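November 8, 2024
The new Petton record, and a long evening in
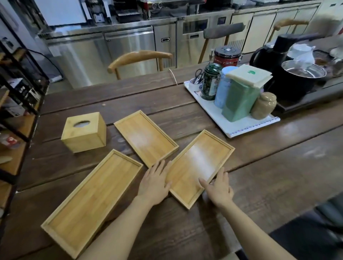

I finally have the new Petton album, and I've played it four times since teatime, so forgive me if this entry wanders. It's called Felau, it was meant to come out in May, and I had more or less given up on it. I'd told myself I would do some tidying while it played, and I did get as far as the dark plank table and the three bamboo trays, but then track two started and I stood there with both hands on a tray for most of the song. It begins with one piano note over and over, and then her voice comes in a good deal lower than I remember it, and oh, it's lovely!

I should say I was nervous. The last one, Gitov, was a bit of a muddle to my ears - too many guests and too many songs that faded out just when they were getting going. I know Edvin Granström loves it and we have argued about it on more than one train journey. He sent me a message at lunch saying only "track six, headphones", so naturally I saved track six for after supper. He's right, blast him. There's a choir at the back of it, very quiet, and you hardly notice it until it stops.

The single everyone has been playing, Gál, sits in the middle and makes far more sense there than it did on the radio. I'd found it rather thin in the summer. Coming after the slow one it sounds almost cheeky, with that handclap and the silly little organ tune, and I had it going round my head all through the washing up. I still think the second verse is lazy, mind you.

It runs to 62 minutes, and I could happily lose the last two songs. She has always been bad at endings. When Ernő Szalai and I saw her in that chilly hall by the station there were some 900 of us, and she did three encores and then came back to tell a story about a bus. We missed our own bus, and Ernő sang the whole walk home in a key I've never heard before or since. I rang him tonight to ask if he'd heard the record, and he hadn't, so I held the telephone up to the speaker for him, and he said it sounded like a hoover. I shall lend him my copy on Sunday.

There is a tour, I gather, though tickets are 30 pounds before they add on all the other bits, and I've already been extravagant this month. I'll think about it. Edvin would come, I'm sure, if I let him be right about Gitov for one evening.

Nearly eleven now. I'm going to play track six again, with the lamp off, and then go to bed.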